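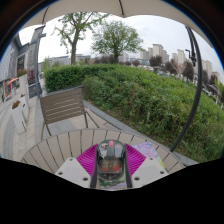 The gripper and the pink fan on the round table, under the umbrella.

February, a little after four

Took the thing outside today. Lucimara's idea. She says a gripper that only works on a bench works nowhere, and she is right about that, though I notice it is never her wrist that aches afterward.

So, the state of the build. The white fingers are the third pair. The first pair cracked at the screw holes and the second pair closed a hair crooked, and Benedito filed them until they were crooked the other way. This pair closes straight, or did this morning. I have written "closes straight" in this diary before, so I will leave it there.

The bigger argument is the whole point of the build. The plan, as Lucimara tells it, is that we squeeze this by hand, hundreds of times, on ordinary things, and save what it sees and how far the fingers move. Then the arm in the workshop learns from that and does it alone. She has the Vastik write-up half by heart. I have read it too, twice, and what I get from it is that somebody with a clean lab and a lot more money got an arm to put cups on saucers. We have one arm, secondhand, and a room over a tire shop with a heater that trips the lights.

We agreed on names, at least. The hand tool is Plesia and the arm is Luker. Iolanda picked both and won't say where they come from.

Counts, because I promised Lucimara I would keep them and she will ask. We have 623 saved runs. I went through them last night with a coffee and marked 303 as usable. The others are a mess: fingers closing on nothing, half a grab, the log stopping partway with no message. One is four minutes of my sleeve. Lucimara wants 1273 before we train again. I asked why that number and she showed me a spreadsheet, and I still don't know why that number.

The last training we did, Luker picked up the folded cloth on 5 tries out of a whole evening's worth. Everyone cheered at each one. I kept thinking that I could knock that cloth off the table with my elbow and catch it about as often. Finbarr told me I was being sour. Maybe — but somebody should be watching the misses, and they were all watching the cloth.

What bothers me most is the light. All our good runs were done indoors under the same two lamps. It was flat and gray out today, which Benedito says is the kindest light you can get, and if so I don't see what we prove by it. What happens with hard sun and shadows across the slats? He said we'd collect those too. So that's another few hundred squeezes, and another ache.

Things to fix before the next round, while I remember:

Trigger return is slow. New spring, or at least clean the old one.
Finger screws: check they're tight at the start AND at the end, and write down both.
Clock on the logger was wrong again. I set it by my phone. Find out why it drifts.
Ask Iolanda if she still has the spare dome from the first housing.

Had a long talk with Lindalva on the phone afterward. She fixed packing machines at Figueiredo for most of her life and she has seen a good many clever arms wheeled in. She wanted to know what ours was for. I said clearing a table, folding a cloth, things like that, maybe for people who can't close their hands well. She asked if I had asked any of those people. I said no. She said well then, and went on to her tomatoes.

I'm going to bring that up at the workshop. Lucimara won't like it, as she will say it's too early and we need the data first. I don't think it is too early. If someone tells us they'd sooner have a jar opened than a cloth folded, I would like to hear it before squeeze number 1273.

Hand is sore. Left the charger at Finbarr's. Need to get it back tomorrow, and the small hex key with it.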